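Can I still unlock Enache in Grereretti 3 if I skipped the bridge fight?

Norbert Rácz
Posted 2025-02-19

Hi all, long-time lurker and total button masher here. I picked up Grereretti 3 over the December sale and I've been having a blast with it, but I think I messed something up. Back in arcade mode with Wenari I got the prompt before the bridge fight asking if I wanted to fight or walk away, and like a dope I walked away because my thumb hurt and I wanted to see the ending. Now I've finished arcade with most of the starting roster and I still don't have Enache.

My cousin says she only shows up if you beat her on the bridge, and that the prompt only comes up the first time on each save file. I really don't want to wipe my save! I've got all of Peltard's costumes on there and the gold one took me forever. Did I lock myself out, or is there another way to get her? Playing on the console version, patched, no DLC if that matters.

Also, side thing, is she even the same as she was in the second game? I loved her there, with the low sweep into the shoulder toss. I keep hearing she's different now.

Ionuț Tudose

You're fine, don't wipe anything! Your cousin is half right. The bridge prompt only shows up once per character, so it's gone for Wenari, but every one of the starting fighters gets their own shot at it. The catch is that you have to reach stage 6 without using a continue. If you burn even one continue the game skips the prompt and sends you straight to the next fight, and I bet that's what's been happening with the rest of your roster.

What I did was turn the difficulty down to easy (it doesn't care what difficulty you're on), set it to one round per match, and run arcade with Peltard. He's slow but his standing heavy kick beats almost everything the computer does on easy. Just keep your distance, poke, and when they jump at you hold back and do the rising elbow. Took me two tries, and the first one I lost because my dog stepped on the pad.

The Enache fight itself is kind of a pain. She'll sit there blocking and then go for the shoulder toss every time you get close. Tap both punches as she grabs and you'll break out. Don't bother jumping in, she has an anti-air kick that eats a third of your bar. Once you win you get a short cutscene and she's in the select screen after the credits. Let the credits roll or skip them, either way works, but do wait for the save icon before you turn the thing off.

And if you really can't stand arcade mode, there's the shop. She turns up there once you've won 100 versus matches, and local matches against a second controller count. So you could just sit there and beat up an idle player two. Boring as anything, but it works.

As for the second part, she's the same character in the story but she plays different. They took away the sweep into toss as a free combo, so now the sweep leaves them too far out unless you're in the corner. In exchange she got a new stance where she turns sideways and can go into either a low or an overhead. I hated it for the first week and now I can't play her any other way. Her win pose is back too!

pixelgrandma

I thought she was free in the update??? I have her and I never did any bridge thing. Maybe I bought her and forgot. Anyway she's good, pick the blue outfit.

saltybracket

Ionuț has it, I'd just add a couple things from my own grinding. If you go the shop route she costs 300 tokens, so don't go spending everything on stage music like I did. You get tokens from arcade clears, and survival mode pays out better if you can last a while. Time attack pays nothing the first time you run it, I have no idea why.

Also check your save slot before you start. The game defaults to slot one every time you boot it, even if you've been playing on another one, and I lost a whole evening that way. 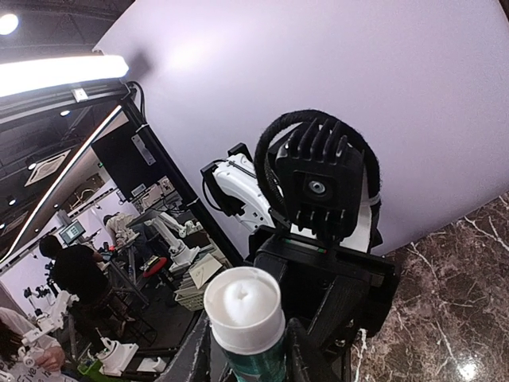 Does beating Enache in practice mode count toward the unlock?

Only the arcade fight on the bridge counts. Practice mode lets you spar with her as an opponent after you've seen her once, but the game doesn't record wins in there for anything, and that goes for shop tokens and the versus total as well.

One last tip for Norbert, do the Peltard run with the gold costume on. It changes nothing, but you earned it so you may as well show it off on the bridge!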